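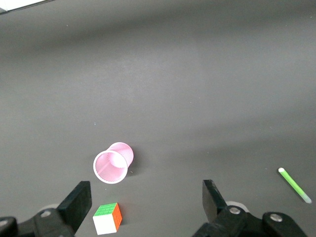

Photograph: Rhydian Morris. Reproduced from the Morgan Activity Table User Guide, revised 21 September 2024.

Section 4: Preparing and Clearing the Tabletop

4.1 Before each session

1. Remove all items from the grey tabletop, including cups, puzzle cubes and other small articles.
2. Stand any cup lying on its side upright before lifting it. A cup tipped over may still hold liquid or small pieces.
3. Wipe the surface with a soft, dry cloth. Dust and lint show as pale specks on the dark matte finish and are most easily found under angled light.
4. Return the articles required for the session. Leave a clear margin of 200 mm along the side where participants are seated.

Note: Cups with a ribbed interior or a textured base should be washed with a soft brush. Set them rim down on a rack until dry.

4.2 Puzzle cubes

1. Turn each face through one full rotation to check that it moves freely.
2. Brush the grooves between the squares. Do not immerse the cube.
3. Place cubes away from drinking cups while the table is in use.

CAUTION: Do not apply polish, wax or abrasive cream to the tabletop. These products leave glossy patches that cannot be removed.

4.3 Storage

Cups and cubes are to be stored in separate trays. Trays must not be stacked higher than 700 mm. Damaged articles are to be reported to Eirlys Gwynne, Equipment Services, using Form 19.

For replacement of the tabletop, see Section 23.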